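**Findesard travel refill set**

Clear plastic bottles for decanting soap, shampoo, hand wash and other thin liquids. The set has one large square pump bottle for the shelf and small round bottles for the bag. Sold by Dastine, order code 57. Page last changed April 1, 2018.

The pump bottle is the one you keep full at home. Its collar screws on to the neck, and the tube reaches down towards the base. Because the sides are clear you can check the level without opening it. 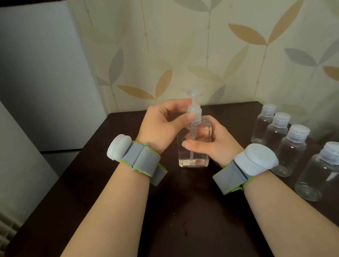

Do the small bottles come filled?

They are sent empty, with the caps on. Rinse them with warm water and let them drain before first use.

## Filling

1. Stand the small bottle on a flat table and take off the cap.
2. Unscrew the pump from the large bottle and lift it out slowly, so that the tube drips back inside.
3. Hold the small bottle by its upper half and lean it a little towards the large one.
4. Bring the two necks close together and pour in a thin stream.
5. Stop 10 mm below the neck. Wipe the thread and screw the cap back on.

Thick conditioner pours badly. Thin it first or use the Binanska funnel, sold separately. Do one bottle at a time and leave the others capped. 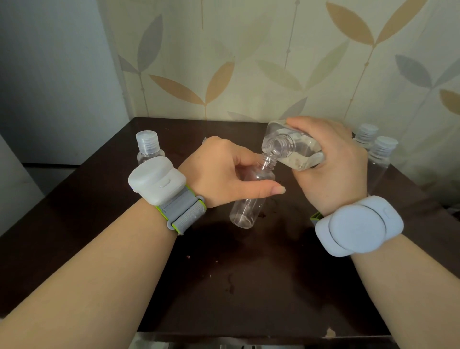

Jurgita Pärn wrote in to say that she fills hers over the washing-up bowl, and that the last bit goes in more easily if you let the air out halfway and start again. She would like a wider neck on the small size.

## Details

- Small bottle: 57 ml
- Pump bottle: 200 ml
- Material: clear plastic, white caps
- Cleaning: by hand only, no dishwasher
- Not for bleach, white spirit or nail varnish remover

Spare caps fit the small bottles sold since October. Older ones have a different thread, so send us a note of when you bought yours before you order. Trade orders for 4000 bottles or more go through Hafiz Mandagi at Pasaribu.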